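Neue Schreibwerkstatt bei Dodico startet im Dezember

Ihr Lieben, es geht endlich los! Im Dezember macht unsere Schreibwerkstatt in den Räumen von Dodico auf, und ich freu mich wie verrückt. Zwei Stunden am Abend, immer ab 18 Uhr, für alle Erwachsenen, die Lesen und Schreiben noch mal ganz von vorn angehen wollen (oder zum allerersten Mal, auch das ist völlig okay). Die Leitung hat Man-sik Chae übernommen, den viele von euch noch aus dem Sprachcafé Olari kennen. 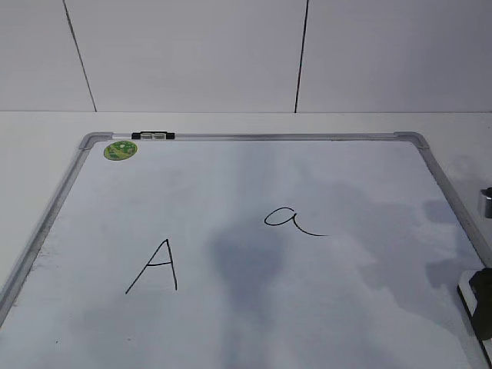

Man-sik fängt gern mit einzelnen Buchstaben an und lässt sich dafür richtig viel Zeit. Gearbeitet wird am Whiteboard, und zwar flach auf dem Tisch, so können alle drumherum sitzen und gleich selbst zum Stift greifen. Ein großes A in dünnem Schwarz, zwei lange Striche und ein kurzer Querstrich, viel mehr braucht es für den Einstieg wirklich nicht! Ich hab's beim Probeabend selbst mit links versucht und mein A sah aus wie ein umgefallenes Zelt.

Die Werkstatt Ekedholm hat uns 2.000 Euro für Tische und Material gespendet, tausend Dank dafür! Der ganze Kurs kostet 50 Euro, und wer das gerade nicht übrig hat, meldet sich einfach bei mir, da finden wir was. Anmelden könnt ihr euch am Empfang oder nebenan im Café Yoo, dort liegen auch die Zettel aus.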